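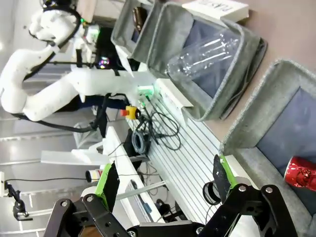
Felt bins and lime-green fingertips on the bench at the Canlow workshop.

I rode the 69 bus out to Canlow on Wednesday evening, meaning to stay an hour, and got home long after supper! The shared workshop there has a two-armed robot on the go, a sorting project the members call Itach, and they were happy to let me lean in and ask far too many questions. The job sounds simple enough – drinks empties go into 3 baskets, one each for 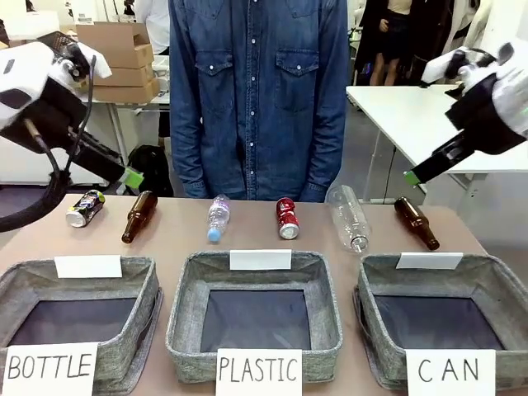

bottles, plastic and cans, with the signs lettered by hand, which I found very charming. I asked about the glass, and we were off on that for ages. Tea was kindly offered twice. Next month I hope to see the Quiambao shop across the river, if the bus still runs that late.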